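Re: [chores-list] Can any of them tidy up yet?
4 May 2022
12 comments | 3 shares

Oriana Henríquez wrote:

> My sister runs a small guest house and has been told by a salesman that
> within a couple of years she will be able to buy a machine that clears
> the bedrooms between guests. He means picking things up off the floor,
> sorting the rubbish from the lost property and putting the towels in a
> bag. She asked me and I said I would ask here. Is any of this real? I
> have seen the Clivetti film where the arm folds a shirt, but that was one
> shirt and a lot of music. She has 48 rooms' worth of turnovers in a busy
> week in August and cannot find staff.

Oriana,

The short answer to your sister is no, and I would not sign anything. The longer answer depends on which part of the job you mean, so I'll take the parts in turn.

I work on picking, mostly for warehouses, and we have been trying mixed household items in a bin for a while now. A bin is easier than a bedroom floor. The arm is bolted down, the bin stays where it is put and the sides slope, so things that roll come back towards the middle. Even so it is a fair test, as the items are all different from one another. There is a cloth, a rubber duck, a small bottle with a printed label and a few other bits and pieces. 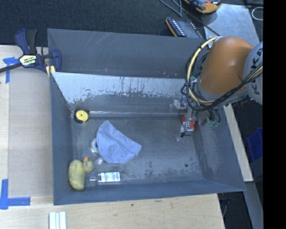

1. Hard things with a clear shape

These are mostly solved. Ducks, bottles, boxes and balls can be found and picked by most of the systems I have used. In our last long run we logged 1,139 attempts, and on hard items we were happy with the numbers. The failures were nearly all things lying flat against a wall, where the fingers meet the side before they meet the object. A skirting board would give you the same trouble.

2. Clear plastic

Still poor. Depth cameras see through it or see a reflection instead. A guest house floor will have plenty of water bottles and those little cups from the bathroom. Flukinlow say their new sensor copes. I have asked for a loan unit and have had no reply.

3. Cloth

Getting hold of a cloth is easy. You can close the fingers almost anywhere on a crumpled one and something comes up. Knowing what you have got is the hard part. A flannel and a pillowcase look much the same in a heap, and if there is something small underneath, you may lift both or knock it across the floor. Of the 600 picks we set aside to check by hand, 205 involved cloth, and those took most of the checking time. Putting a towel in a bag I would call possible. Folding it afterwards, to a standard a guest would accept, I would not.

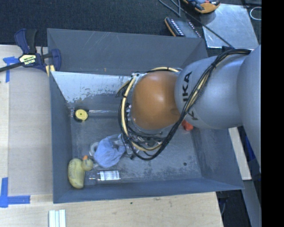
The arm over the bin, with the duck, bottle and cloth on the floor of it.

Look at the cloth in that one. It has something small and ring-shaped partly under its left edge. I could tell you what I think it is, but a machine has to decide whether it is one item or two before it moves, and it has to do that every time.

4. Rubbish or lost property?

I would not leave this to a machine at all. An earring back and a bottle cap are both small hard objects. Your sister's staff know which one the guest will ring up about.

5. Getting about

I have left this until last as it isn't my field. Zelenák have a wheeled base that manages flat corridors well enough. It does not do stairs, and it wants door sills under a certain height. Ask your sister how many steps she has.

On cost, an arm of this size with the controller, gripper and camera is far more than a year of a cleaner's wages, and you would still need a person nearby to clear faults. If she wants to spend money on machines, a better washer and a folding machine for flat sheets would do more for her. Orov make a decent small one and I believe they rent them out.

If the salesman will bring his machine to her building and let it loose in a room she has chosen, with the guests' mess as they left it, I would go and watch. I'd be interested to hear what it does with the towels.

Regards,
M.

12 comments | 3 shares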